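Teaching a gripper when to let go: questions for the Husix project lead
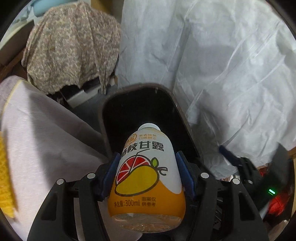

A juice bottle between the padded fingers of the hand-held gripper, in front of an open black container.

The Husix project began with a complaint. A robot arm at Plusora could pick up almost any bottle put in front of it, but it was poor at putting bottles down. It let go too high, or it pressed down on something that was already resting on a surface. The lab's project lead wanted to know if the problem was in the robot or in the examples it had learned from.

"We looked at the arm for most of a winter," the project lead says. "Then we went back to the training recordings and found that people release things in a hurry. The hand opens while it's still moving. The robot had learned that very well."

Husix uses no arm during recording. A person holds the gripper, works the jaws by hand and does a chore with it while a camera on the tool records. The position of the tool and the opening of the jaws are stored along with the video. Later, a policy trained on those recordings runs on an arm fitted with the same fingers.

The group collected 2000 recordings of one kind of task, moving a household object into an open container. Half were made the usual way. For the other half, the people holding the gripper were given a single extra rule, to stop moving before opening the jaws.

"It's a short pause. Less than a second is enough," the project lead says. "We tried longer ones early on and the policy learned to wait. It would hang over the container doing nothing, and sometimes it never let go at all."

The two halves were used to train two policies with the same settings. Each was then tested 60 times on the arm with bottles, jars and small boxes. The policy trained on ordinary recordings made 16 bad releases. The one trained with the pause made four. A bad release, by the group's definition, is one where the object lands outside the container, bounces off its rim, or is still in contact with a finger when the arm pulls away.

Asked if four is good enough, the project lead says no. "Three of those four were the same kind of failure. The bottle tips toward the rim and one finger drags it back as the arm leaves. A pause doesn't fix that. You need to open wider or leave in a different direction, and we haven't taught it either one."

Recording took place in ordinary rooms, with the usual clutter left where it was. The first version of the study was done on a bare bench at Ritchie, the building where the lab keeps its arms, and the results there looked better than they should have.

"On the bench, both policies did fine," the project lead says. "There was nothing else to look at. Once you have cloth, plastic, cables and other people's things near the target, the ordinary policy gets much worse at judging where the opening is. So we dropped the bench numbers from the comparison. They're in the appendix."

Bottles get more space in the report than the other objects. They are tall for their width, and what's left inside can move. The labels are a difficulty of their own, the project lead says, and the group took care to use bottles with different printing so that the policy wouldn't tie its behavior to one design.

The finger pads also changed during the project. The first set was harder and let smooth plastic turn in the grip. The current rubber ones hold better, but they can cling for a moment as the jaws open. The group did not mix recordings from the two sets.

The work has limits that the report lists plainly. Only 13 people made recordings, and all of them had used the tool before. The test containers were all open at the top. No one has tried the pause rule on soft objects such as clothing, where it may be hard to say when a release has happened.

A second group, at Flomedby, plans to repeat the test in April with its own arm and a different set of containers. It will get the recordings and the written instructions, but no trained policies.

"I'd like to see them train from scratch," the project lead says. "If the difference goes away on their arm, then it was something about ours, and we'll go back to looking at the wrist."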